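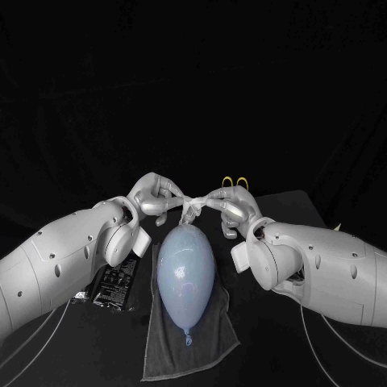 Clause 9 of the Prolley Code took up less than a page, and Hemi Pomare had been sent to Lutgate in March to make it longer. The existing wording read: "A two-armed machine handling a delicate article shall not damage it." Veloso had built its test submission on that sentence. So had Brodeo, and the two firms had reached opposite conclusions about what it required.

The disputed article was a balloon. Veloso had submitted 200 runs and claimed a pass on every one of them, no balloon having burst. Pomare had read the run sheets on the train and accepted 171. The other 29 he had marked with a small q in pencil, and he expected to be asked about them before he had taken his coat off.

He was asked at ten past nine, by the Veloso test lead, a woman named Carver with the sheets already open on her desk.

"None of these burst," she said.

"No."

"Then what's the q?"

"Query. I can't tell from the sheet when the hand was touching the balloon and when it wasn't. The code doesn't ask you to record it. I think it should."

She turned a page over and turned it back. "You can't fail us on a clause you haven't written."

"I haven't failed you. I've queried you."

They went through to the bench. Pomare stood behind the yellow line, which was where clause 4 put him, and wrote down the start time. Under the draft he had brought, each run was divided into periods of contact and periods of clearance. A contact period began when any part of either hand, or anything held by either hand, met the article. It ended when everything had come away. He had written that sentence eleven times on the train and still disliked the word "everything".

The right hand brought a tissue against the side of the balloon. The left stayed raised, clear of it.

"Contact," said Pomare, and wrote it down.

"It's the tissue that's touching," Carver said. "The finger's on the tissue."

"Anything held by either hand."

"Is it held? It's being pressed. If the finger lifts, the tissue stays where it is or it falls off. That isn't holding."

He looked at the draft for some time. She was right, and a test house with less patience than hers would have found it in the first week and used it. He crossed out "held" and wrote "held, pressed or carried".

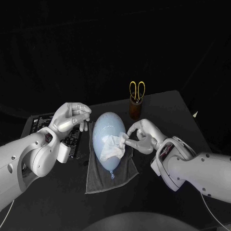
9.3 Contact through another material

Where a hand acts on the article through a tissue, cloth or similar, the contact shall be recorded as contact by that hand. The material shall be named on the run sheet. A fresh piece shall be noted as fresh.

Carver read it standing up. She asked for the last sentence to be removed, as it would add a column to a form that had only just been reprinted. Pomare said the form could have a remarks box. The form had a remarks box, she said, and people wrote their lunch orders in it.

The sentence stayed in. He put the word "fresh" on a list of terms to be defined, under "article", "clear" and "supervisor".

After the break they took up the question of small items. Brodeo had written in to say that nothing should be passed from hand to hand above a delicate article, ever, and had attached 400 pages in support. Pomare had read the summary and the first appendix. The argument was that a dropped item counts as contact, and that no operator could log a contact lasting a fraction of a second. He thought this was correct. He also thought a blanket ban would stop most useful work at a bench this size, where there was hardly anywhere to meet that wasn't above something.

"Brodeo's arms drop things," said Carver. "That's what the 400 pages are."

"I can't put that in a clause."

"You could put it in a note."

He watched the two hands come together over the top of the balloon with a slender dark item between their fingertips. He wrote: both hands, item upright, above article, clear. Then he asked which hand was responsible for it.

Carver began to answer and stopped. The run sheet had one column for the left and one for the right.
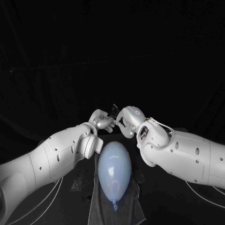

9.5 Shared items

An item in the grip of both hands is the responsibility of both until one has let go. The sheet shall show the time of the first grip by the receiving hand and the time of release by the giving hand. If either time is missing, the run shall be queried.

"Queried," said Carver. "Not failed."

"Queried. You get to explain it in writing."

She did the sum on the back of a sheet, working through the pencilled runs one at a time. Nineteen of the 29 would be cleared by a release time, and Veloso had those in the machine's own log; they had simply never been asked to print it. The rest involved a cloth. For those there was no log entry that settled anything, as a cloth can be gripped at both sides and still hang down in the middle, and neither hand knows where the middle is.

Pomare asked to see it done. He moved along the line until he was level with the bench and bent his knees a little, which clause 4 neither allowed nor forbade. 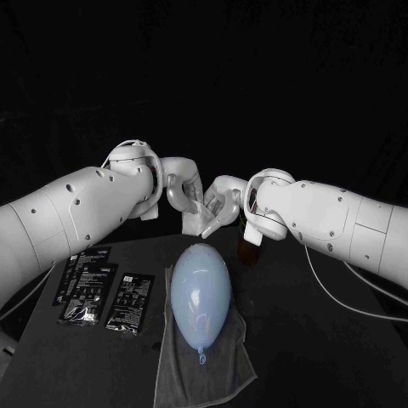
Fig. 9c. Cloth held between both hands above the article.

"Clear," said Carver.

"From here, yes. From where you are?"

She came round and looked. She said she would want a second position, lower down and to the side, and that she would want it marked on the floor so the night shift couldn't argue. Pomare wrote this down as 9.6 and asked her how far to the side. She went to find a tape measure.

He used the time to go back to the sentence with "everything" in it. He tried "all parts and materials", then "each of the above", and then put "everything" back and initialled it. The ten cloth runs kept their q. At twenty to one he asked whether the remarks box could be made larger, and Carver, on her knees with the tape, said not before the next reprint.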